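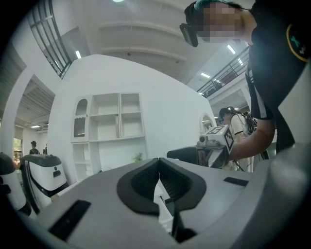

Glenys Parri writes that the second batch of starch paste should be set aside until the Haugen ledgers have been tested again, as the first batch left a faint sheen on the trial strips under raking light. Her note reached the workshop on Wednesday and has been placed with the treatment sheets. The undersigned agrees with the recommendation and has amended the order of work accordingly.

Notebook entry, November. Paper repair, Valport collection.

The first batch was prepared at the usual strength and strained twice. It was brushed on to offcuts of the rag paper bought from Hindmont and left under blotters and weights overnight. Adhesion was satisfactory on all of the strips. The sheen appears only along the torn edges, where the brush was loaded more heavily, and it is more noticeable on the sized side of the sheet. A thinner paste, applied in two passes, is to be tried next.

The ledger now on the bench is the third of the Haugen series and runs to 1,489 leaves, foliated in pencil by an earlier hand. The foliation skips from 611 to 613; no stub is present, and the text carries over without a break. This has been recorded in the condition report as a numbering error. The iron gall ink is stable in the first gathering. In the later gatherings there is haloing around the heavier downstrokes, and moisture must be kept to a minimum there. Remoistenable tissue is preferred for those leaves – the Tavillow tissue, in the lighter of the two weights.

Spot tests for ink bleed were carried out on six leaves. Four were negative. Two gave a slight brown transfer to the test paper, both from the section written in the different, blacker ink. These leaves are not to be humidified. They have been flagged with slips of acid-free card at the head.

The old spine lining is animal glue over coarse linen and comes away cleanly with a poultice left in place for 10 minutes. A longer application softened the glue no further and began to dampen the folds, so the shorter time should be kept.

Outstanding: new blotters; a decision on whether the detached front board is to be reattached or boxed separately; Ms. Parri's view on the thinner paste once the strips are dry. The remaining first-batch paste has been discarded and the jar relabeled.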